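8月の山歩き、今年も行ってきました!

去年はガスで真っ白だったので、今年こそ稜線から海を見たいとずっと思っていたんです。登山口を出たのが朝の4時半。ヘッドランプの明かりだけで沢沿いを歩いて、最初の水場に着くころにようやく鳥が鳴きはじめました。この時間帯がもう大好きで、眠いのに顔がにやけてしまう。標高1,391メートルの分岐で朝ごはん。梅のおにぎりと、前の晩に茹でておいたとうもろこし。冷めたとうもろこしって、どうして山だとあんなに甘いんでしょう。

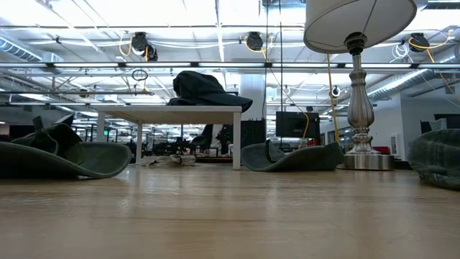 夏の稜線でいちばん大事なのは水、その次が日よけだと私は思っています。森を抜けたとたんに影がなくなって、首のうしろがじりじり焼けてくるあの感じ、歩いた人ならわかりますよね。キャップ派の友人も多いけれど、私は断然つば広派。濃い緑の帽子みたいに、くたっと畳めるやわらかい布のものなら、樹林帯ではザックの隙間に押しこんでおけるし、耳も首もちゃんと隠れます。風の強い日はあごひもがほしいので、ない帽子には自分で縫いつけています(手縫いで15分くらい、曲がっていても気にしない!)。

さて、分岐から先は急登です。木の根をつかんで、岩をまたいで、また木の根。途中で追いついてきたのが、去年同じ山小屋で相部屋だったYee-man Kongさん。まさかの再会で、二人して大声をあげてしまいました。今年はChia-hao Fungさんと一緒に縦走の3日目だそうで、荷物は重そうなのに足どりが軽いこと軽いこと。干しマンゴーを分けてもらい、お返しに塩昆布を渡しました。 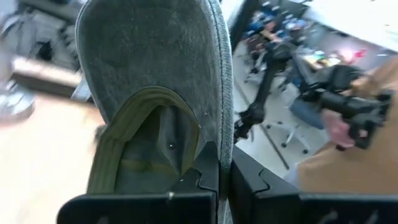 そこから山頂までは三人で歩きました。2,441メートル。海、見えました!水平線がうっすら光って、その手前に雲がぽこぽこ浮かんでいて、しばらくしゃべるのも忘れていました。風が気持ちよくて、結局一時間近く座っていたと思います。岩のすきまにはイワギキョウがまだ咲き残っていて、紫がきれいだったなあ。

下りは別ルートで、小屋に寄って冷たい甘酒を一杯。400円。これがしみる。来年は紅葉の時期にも歩いてみたいので、小屋のご主人に見ごろを聞いてきました。上のほうは9月の終わり、沢沿いは10月の半ばすぎだそうです。

膝は翌日ちゃんと笑いました。次は下山後のお風呂の話を書きます。露天がすごくよかったので!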